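Your success rate is an average, and I'd like to see the rows

I've been reading robot learning papers for a living (well, for part of a living) since grad school, and I have a complaint that's been building up all spring. It's about the number in the abstract. You know the one. The policy "succeeds in" some nice high percentage of trials, and that's the last you hear of the individual trials.

What set me off was a workshop draft from the Walent group, which Sewwandi Begum passed along to me in June with a note that said "you'll like the appendix." I did like the appendix! I liked it so much better than the paper that I've been boring people with it ever since.

The setup is about as homely as it gets. You have a humanoid upper body, two arms, a set of shelves, some fruit, and a basket. The robot gets asked for a fruit and has to pick it out and put it in the basket. They trained one policy on 294 demonstrations done by teleoperation, then ran 196 test trials. Fine so far.
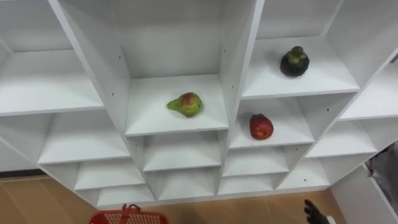 On the shelves: pear, mangosteen and apple, one to a cubby.

Now, the main text reports a single success rate and a single bar chart, with the new method standing a bit taller than the baseline. If I'd stopped there I would have shrugged. The bar is taller, somebody worked hard, good for them. But Soledad Cifuentes, who did the evaluation, had written up every trial in a plain table at the back. One row each, with the fruit, the cubby, where the hand first made contact, and a short comment in her own words. The comments are wonderful. "Grasp fine, bumped divider on the way out." "Thumb under lip, gave up after second try." "Held it well, lowered it next to the basket." I read all of them on the bus and missed my stop.

And the rows tell you something the bar can't. The failures aren't spread out like pepper. They bunch up. Most of the grasping failures happen when the hand has to come in from the side near a divider, and it hardly matters which fruit it is. The authors' pitch is that their method generalizes over objects, and it does seem to. What it doesn't generalize over is the furniture. That's a much more interesting finding, and it's sitting in an appendix in small type! 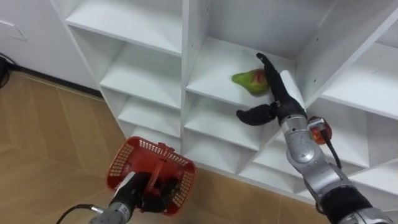
I keep going back to the question of what counts as one attempt, and I think that's where most of us are sloppy. Ask six people in a lab to score the same video and you'll get a little argument going. Is it a success if the fingers close and then slip and then close again? Is a touch a grasp? When the fingers of the right hand are pressed against the side of the pear-shaped fruit, and the left hand has the red basket by its handle down below, there are a whole lot of things left to go wrong, and each of them is a different failure with a different cure. A yes or no at the end squashes them all together. Soledad's table keeps them apart because she wrote down where each one stopped.

Hendrik Joubert, who I argue with about this over lunch, thinks I'm being romantic. His view is that nobody has time to read 196 comments, that free text can't be compared between labs, and that a fixed set of failure codes would do the same job. He has a point about comparing. Codes are good for that. But the codes get chosen before you know what's going to go wrong, and I don't believe anyone would have put "thumb under lip" on a list in advance. She noticed it because she was standing there and had a blank box to type in. Do both, I say. Code it and leave the box.

The other pushback I hear is that this makes your work look worse. Amancay Mansilla, who reviews a lot more than I do, told me she's seen people drop the per-trial tables between the preprint and the final version for that very reason – a reviewer goes through the rows, finds the ugly ones, and quotes them back. I believe it, and I think it's a problem with reviewers (me included, I've done it). If I punish the one group that shows me its misses and wave through the four that didn't, I'm teaching everybody a pretty clear lesson.

So I've changed how I review. I now ask for the rows, every time, and I say up front that I won't mark a paper down for what's in them. I've sent that request 2 times so far. One group sent back a lovely spreadsheet. The other said the individual records hadn't been kept, and I'm still a bit stuck on what to do with that one.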